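The arm that lives beside the toaster

Oi-ling Yeh opened the workshop door with her elbow, a mug in each hand, and started talking about toast before I had my coat off. She and Saeed Parsa have spent most of the year teaching a robot arm to work at a kitchen counter, in the shared space they rent by the hour at Mirzaei, and she is very, very keen that you should want to build one too.

"People think you need a lab," she told me. "You need a bench, a few clamps and a friend who doesn't mind being rung at eleven at night because the wrist has gone floppy!"

The project is called Kirniro. It began as a plan to get an arm to put one slice of bread in one toaster, and that is still the job they come back to every Sunday. The bread is wooden. Real bread went stale, bent, and left crumbs in places where Oi-ling didn't want crumbs, so the toaster gets a flat bit of wood about the size of a slice.
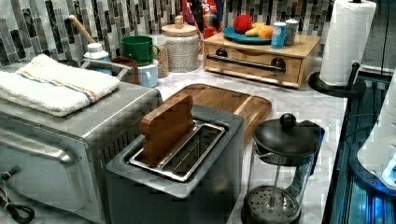 Niloufar Yazdani reckons the wooden slice makes things harder. It has no give at all, she told me over the noise of the bandsaw next door, so if the arm comes in a touch crooked the slice catches on the rim and stays there, where a soft bit of bread would squash and slide in anyway.

Oi-ling agrees with that, cheerfully. "It's a stricter teacher. If you can do it with wood, you can do it with a crumpet."

Their first try was a disaster, and she loves telling it. They had set the arm's speed in the wrong units, and it swept a jar of lentils clean off the bench. "Lentils everywhere. I found one in my shoe in October." After that they halved the speed, then halved it again, and put a big stop button where either of them could slap it.

The part that took longest was the cables. Saeed, who is the quieter of the two and kept wandering off to tighten things, went through four ways of running them. Tape came unstuck. Clips snapped. A fabric sleeve looked lovely and stopped the wrist turning. What they have now is straps and plenty of slack, so the arm can reach right across the counter without tugging on itself.

"Leave more loop than you think," he said. "Then leave a bit more."

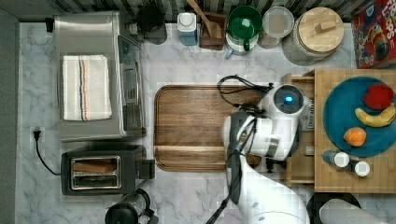 The arm at work over the chopping board, with its cables left in generous loops.

I asked what the whole thing had cost, and there was a bit of muttering before they settled on 2,430 pounds, which covers the arm (second-hand), the motors they burnt out and a lot of screws. The grippers were printed in the workshop. The software is a mixture of things other people have shared and things Saeed wrote on the train, and they've named the whole bundle Beneck, after nothing in particular. Oi-ling just liked the sound of it.

Teaching it goes like this. One of them guides the arm through a task by hand, the computer records the movement, and then they do it again. And again. They have 1,000 recordings now, and Oi-ling thinks the first 100 were mostly rubbish. "We were so jerky! The arm learnt to be jerky. It was like watching myself park."

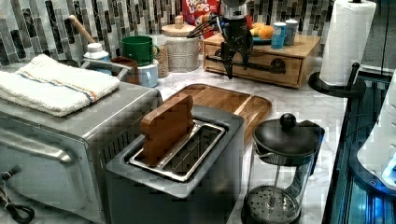 Saeed's favourite subject is what counts as finished. For weeks the pair of them argued over whether a slice had to drop all the way down before they could call it a success, and the log filled up with question marks. They settled it with one plain rule: upright in a slot is a pass. Wood standing well proud of the toaster, with the other slot still empty, goes down as a yes, and a slice lying across the top goes down as a no. He has that written on a card by the keyboard, underlined twice.

They are just as fussy about the rest of the counter. It's laid out like a proper kitchen, with mugs and a cereal box and a plate of fruit, and Oi-ling won't hear of clearing it. An arm that only manages on a bare table is no use to her mum, she says, and her mum is the customer she has in mind.

Nima Amini, who shares the bench on weekday evenings, has started asking for drawers. So drawers are next, and after that possibly pouring, although Saeed went a bit pale when pouring came up.

The other new thing is the small camera at the wrist, which they fitted after getting fed up with the arm blocking its own view. Oi-ling put the feed up on the big screen for me and we both leaned in. It's a funny way to see a kitchen, all wood and marble rushing past, and she could have watched it all afternoon. 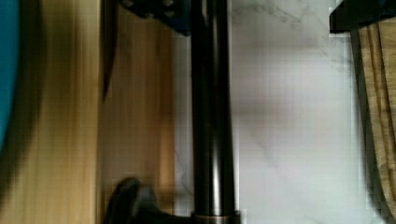

The wrist camera's view, blurred, with pale board on one side and marble on the other.

"You get used to the blur," she said. "What I look for is the edges. Where the board stops, where the marble starts. If I can find the edge, I've got a chance of teaching the arm to find it."

Her advice for anyone starting out is to pick one small job and be stubborn about it. Buy the cheap motors first and expect to cook 2 of them. Write down what you changed, even at midnight. And find some company, she added, pointing her mug at Saeed, who was under the bench looking for a hex key and didn't hear.

Ourania Tsolakis looks after bookings for the workshop and will show newcomers round if they ask at the desk. Bring your own tea.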